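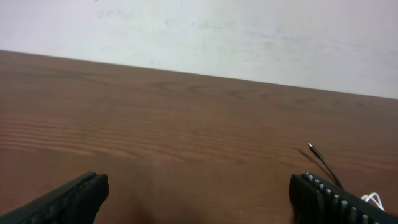
The table at Brirnulside Hall, with the wall still to be painted.

Brirnulside has its table back. The big wooden one from the supper room, which spent most of the spring under a tarp in Noémi Rácz's garage, returned on January 12, 2020 and is once again the largest thing in the building that doesn't leak.

Rácz, who refinishes furniture under the name Szilágyi, took it on last June after years of hot urns and craft glue had turned the top a colour she describes as "gravy". She quoted 16 hours. It took 40, a good part of them spent on what she believes was a single spilled trifle.

The finish is now a warm reddish brown with a bit of a sheen, and you can see the grain again, straight and tight in one part and wandering off into ovals in another. Regulars who have eaten off it for decades said they had no idea it did that. One asked if it was the same table.

The bill came to $299 for materials, paid out of the proceeds of the cake stall. Labour was free, though Rácz has been promised first go at the sandwiches for life and intends to hold the hall to it.

A new rule sheet has gone up in the kitchen. Coasters are compulsory. Glue guns are to stay in the Flistance room, where the carpet is past caring. Anyone dragging a chair across the top, as happened at the trivia night, will be asked to explain themselves in writing.

Attention has since moved to the wall behind, where the grey smudges and scuffs were never much noticed while the table looked worse. Over 100 people have now offered an opinion on the new colour. Off-white is leading, and it's off-white already.

Offers of a ladder can be left at the hall. Offers of a trifle should be cleared with Noémi first.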